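Segmentation Through Netting: Notes on the Eze Perception Stack

The scooping task has occupied the Brivstead group for most of the spring, and I have been asked several times why a child's fishing game should need its own branch of the perception code. The short answer is the net. A tool with a mesh bag is partly see-through, and our depth filter was written on the assumption that a surface is either present or absent.

Under the old filter, a toy seen through the mesh was assigned to the net. The planner then treated the pair as one body and refused to move toward it. In June we replaced the single label with two layers, one for the tool and one for whatever lies behind it. The work was done in Eze, our in-house perception package, and it required changes to almost 20 configuration files.
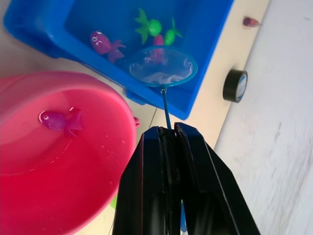 Results from the June recordings

The wrist view is the hardest input we have. The gripper holds the net by its slender handle, and the mesh passes directly over a toy in the blue tub. A pinkish-red toy behind the netting loses its outline, while the green ones beside it remain easy to separate.

We labeled 3841 wrist images by hand and kept 3066 of them for training. The remainder were set aside for testing. The two-layer model now keeps a separate track for a toy behind the mesh, although it still drops the track when glare crosses the rim of the net - a fault we also see over the water in the pink basin.

Planner changes

Gruvemik, the motion planner, now accepts both layers and waits for 3 consistent readings before it lowers the net. The same settings will be tried on the Bembridge workstation once its calibration has been repeated.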